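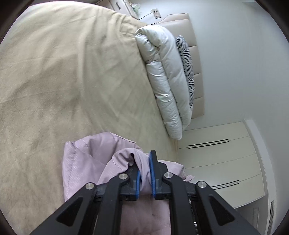 Du rose-mauve en tas sur le lit beige

Maison > Chambre > Literie et linge
Rechercher un sujet, un membre…
Rubrique : Faire son lit, ranger, aérer

Drap-housse qui plisse et couette roulée à la tête du lit : je m'y prends mal ?

Wakana Fujimoto
Bonjour à toutes et à tous, je vous lis depuis longtemps et je me lance enfin ! Chaque matin je roule ma couette blanche contre la tête de lit, avec l'oreiller zébré glissé derrière, et je laisse le drap-housse beige à découvert pour que le matelas respire un peu. J'aime bien, ça fait net quand j'ouvre les volets, sauf que le drap fait de grands plis au milieu et des petits tout serrés sur le bord. J'ai beau tirer, ils reviennent le lendemain. La couette est une 400 g/m² assez épaisse, et je me demande aussi si la rouler ainsi toute la journée ne finit pas par tasser le garnissage. Et puis comme le lit est dégagé, tout le monde y pose ses affaires, moi la première… Vous faites comment chez vous ?
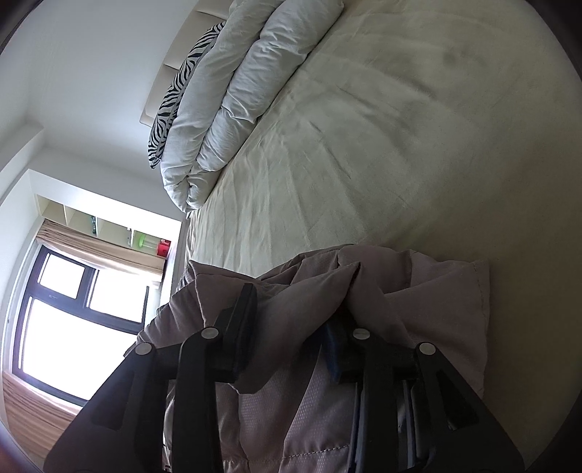
Mechthild Gasser
Bonjour Wakana, et bienvenue parmi nous ! Pour les plis, regardez d'abord la hauteur des bonnets : chez moi ils étaient trop profonds pour le matelas et j'ai tiré sur ce pauvre drap pendant des années avant de comprendre. Commencez par les deux coins de la tête, puis faites les pieds en diagonale, et passez la main bien à plat du centre vers les bords avant de rentrer le surplus. Il existe aussi des tendeurs à pinces qui se croisent sous le matelas ; j'ai pris les Stidus et j'en suis contente, même si les poser toute seule demande un peu de gymnastique. Quant à la couette, laissez-la d'abord étalée ou pliée en deux au pied du lit, fenêtre ouverte, le temps du petit déjeuner. Ensuite vous pouvez la rouler, sans la serrer, et le soir vous la secouez par les coins.

Ryota Arai
Fer à repasser et c'est réglé.

Suqin Shi
Le fer, sur un lit de cette taille, bon courage ! Je sors plutôt le drap de la machine tout de suite, je le secoue et je le remets sur le matelas dès qu'il est bien sec. Pour les affaires qui traînent, j'ai vissé une patère derrière la porte en octobre : les manteaux y vont, surtout les doudounes matelassées, qui prennent une place folle une fois étalées sur le lit.
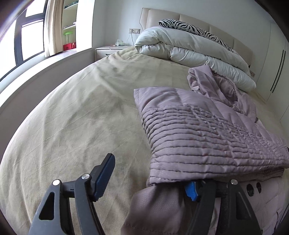

Peut-on garder une doudoune pliée tout l'été ? Mieux vaut la suspendre sur un cintre large, propre et bien sèche, sous une housse en tissu.

Wakana Fujimoto
Merci pour vos réponses ! Je vais mesurer mon matelas ce soir, je soupçonne fort les bonnets.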